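Forum > Sheds and Workshops > Storage and Racking

Slotted metal or timber for a tall rack?

August, 8.40 pm
Posted by Hugo Brunet

Evening all. I've finally got the keys to a unit at Tenivgate, shared with my brother-in-law, and we're stuck on the racking. The ceiling is miles up and the floor is tiny, so everything has to go upwards. He wants to build it in timber because he's got a stack of old joists and hates spending money. I want metal, the bolt-together sort. The quote from Larik came in at £757 for the lot delivered, and he went a bit quiet when I showed him. 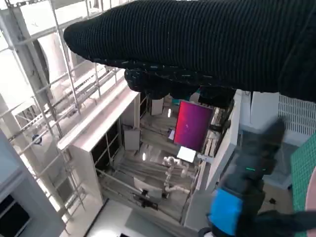
Tall grey metal framing, down the left.

My worry with timber is that it'll be lovely and solid and then completely wrong by Christmas. I never know where a shelf should go until I've lived with it! My old garage had one at exactly forehead height for years and I just learned to duck.

ducksbottom wrote:
Timber every time. You can screw anything to it anywhere, it doesn't ring like a bell when you drop a tin on it, and your joists are free. I built mine in a weekend with a mate and a borrowed mitre saw. Metal racking wobbles unless you spend proper money.

Amado Sison wrote:
Sorry duck, I can't agree. Wobble is nearly always missing bracing, and a timber rack without any will sway just the same. I had timber in my last place and every time I changed something I left another row of old screw holes. 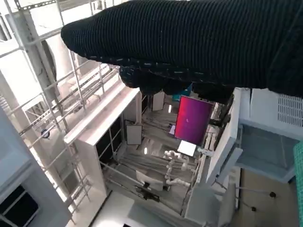 Bracing is what I'd sort out first, Hugo, whichever way you go. Put diagonals on the back and on at least one end, and fix the top to the wall if the landlord lets you. After that it's all about how often you'll move things. Look at the rails on that frame on the left, with the slots running along them — that's the sort of thing you want, as you can shift a bracket a couple of notches and be done before the kettle boils. Mine came second-hand from Mollah and I must have rearranged it every few months.

ducksbottom wrote:
Fair enough on the diagonals. Still think £757 is daft when he's got wood sitting there.

Hugo Brunet wrote:
Thanks both. We've had a chat and might meet in the middle, metal for the tall rack and the joists for a bench underneath. He's very pleased about the bench. We then had a whole second argument about how deep it should be, because I want room for the big jobs and he says anything past arm's length just fills up with rubbish.
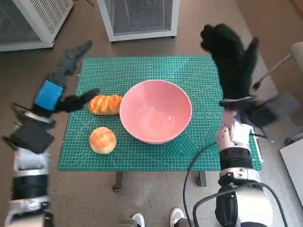

So I've given in on the depth and he's given in on the height, which I wanted a bit above my hip as my back's not what it was. The top will be whatever sheet we can get cheap from Vustberg. Any views on oiling it? I'd rather leave it bare.

Comments

potting_about: Oil it. Bare wood drinks up every spill and you'll be sanding by spring.

Amado Sison: Leave it bare and turn the sheet over when it gets grim.

ducksbottom: Bare! See, we agree on something.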